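Resident Services > Shared Kitchens > Care of Work Surfaces

Covering and Marking a Kitchen Table for Sorting

Residents of Plarngate House are asked to cover the long table in the shared kitchen before sorting cupboards, cleaning crockery or matching lids to pots. The guidance below replaces the sheet issued in September.

Use plain brown paper from the roll, wide enough to reach every edge of the table. Wipe the surface first and let it dry fully. Lay the paper with the curl facing down, smooth it from the middle outward and fix the corners underneath. Paper with printing on it should be kept away from cups and plates, as the ink can rub off.

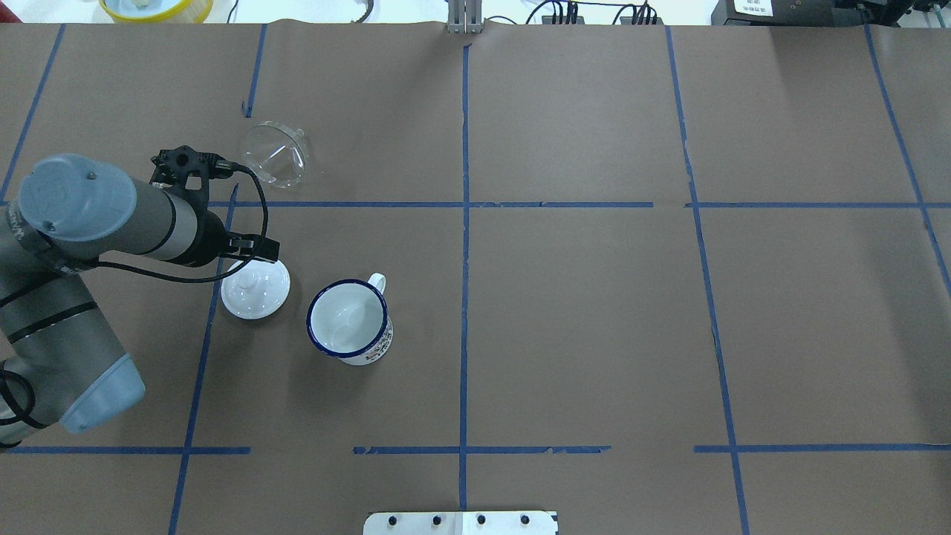
Painter's tape is suitable for dividing the paper into sections. Press each strip down along its whole length and cut the ends with scissors. Tape pulled apart by hand frays, as several of the blue strips have done, and a torn end lifts easily when a dish is slid across it. Small gaps between strips do no harm, and a line that bends a little may be left alone. The sections need only be large enough to keep one group of items apart from the next. A lid and a mug may share a section, as the white lid and the blue-rimmed mug do, provided there is room to pick up each one without touching the other.

Glass lids should be set down gently and well away from the table edge. Where a knob is loose, tighten the screw by hand before the lid goes back to the cupboard. Enamel mugs should be checked at the rim and the base of the handle. Any mug with chipped enamel inside is to be withdrawn from use.

Unmatched lids are kept on the lower shelf for 24 hours and then passed to the household store. Remove the tape slowly, at a low angle, on the day it is laid. Creased paper may be used again if it is clean and dry.

Requests for paper and tape should be addressed to Rosalía Villanueva, Household Office.

This site uses cookies to remember your settings. Accept | Manage choices

Contact the Household Office | © Plarngate House | Back to top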